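Clestalis Community Help > Data Collection > Teleop and Demos

Mixing practice-board demos with real-PC demos - one dataset or two?

Asked Tuesday, April 23, 2024

Hi all, hoping someone has been down this road. I'm collecting demos for a PC assembly policy and I've got 284 good episodes so far. My trouble is the wrist view. Half the time the policy reaches nicely and then dithers right at the end, like it can't decide which thing it was sent for.

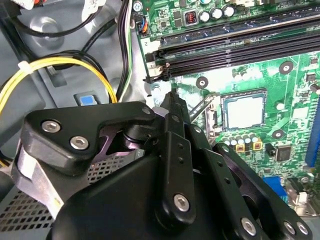

My labels are pretty plain, just "go to socket" or "go to memory," with a success flag at the end. I started in October with Nisbet's default template and never changed it. Look how close the memory slots and the retention lever sit to each other though - from the wrist, a reach for one looks an awful lot like a reach for the other until the last second. Do I need more episodes, or better labels? And I also have the gray practice tray next to the real machine, so should those demos go in the same pile?

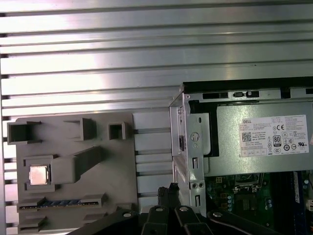
2 answers

Answer 1 (accepted)

Labels first! I'd stop recording for a day and fix what you have. Split each episode where the intent changes (approach, align, contact, back off) and name the target in every segment. I went through this with a set of 1,861 episodes in Vullwood and the relabeling did more for me than the last month of recording, which was a bit painful to find out.

On the tray, keep it in the same dataset but give it its own tag. A flat gray tray against ribbed metal looks nothing like a green board down inside a case, so you want to be able to change the mix at training time. I start at an even split and then lean toward the real PC. Also watch the shine on those metal slats. If your exposure is on auto, lock it before you record any more.

Oh, and keep your failed reaches, just flag them. I tossed mine and regretted it.

Answer 2

more data. we doubled ours and the dithering went away, didn't touch the labels. using Roken for export if that matters

Comment from the asker: Thanks, both! Relabeling tonight. Does Vullwood let you split segments without re-encoding the video?

Reply: Yep, it only writes the timestamps. Back up the folder first anyway.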